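# Vovetti hand-held gripper kit

The **Vovetti** is a hand-held gripper kit sold by Busetti for people who want to teach robots household jobs. I've been writing this entry on and off for months (it was a stub until Belkadi's page got merged into it), so forgive me if it leans towards the bits I know best!

## What you get

The kit comes as a pair, one gripper for each hand, with a charger, a carry case and spare finger pads. There are 2 versions. The plain one is what most people buy, and the Sondgate edition adds a stiffer spring and a longer lead. I've used both and I'd struggle to tell them apart blindfolded, though Themba Van Wyk, who wrote the manual, swears the stiffer spring is kinder to your thumbs over a long afternoon.

You hold one in each fist, squeeze to close the fingers, and do your chores. The recordings go off to train a robot arm with the same sort of fingers on the end.

## History

Busetti started out with a single gripper and a wrist strap, which I never got on with. The paired kit was announced on March 30, 2022 and went on sale that June, with 126 sets in the first batch. Belkadi handled repairs from the start and still does – mine went back once for a sticky hinge and took 9 days, door to door.

## In use

Cloth is where the kit earns its money, in my view. Cups and boxes are easy with nearly any gripper, but clothes slump and slide about, and you need two hands that can pinch a thin edge without dragging everything else along with it. 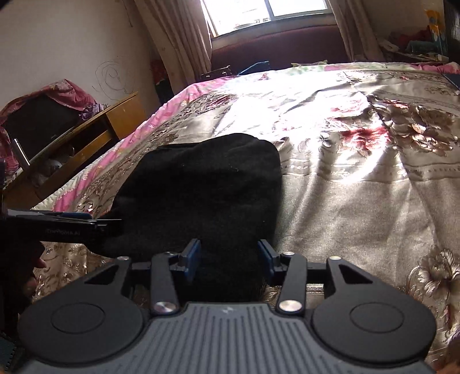

My own habit is to spread a garment out first, take hold near a corner with each gripper, and only then start the fold. Go slowly! If you rush, the top layer comes away and leaves the bottom one behind, and you'll be flattening it all out again. The manual lists 146 practice tasks, and the laundry ones are far and away my favourites.

## See also

- Sondgate edition
- Belkadi repair service
- Finger pads (spares and fitting)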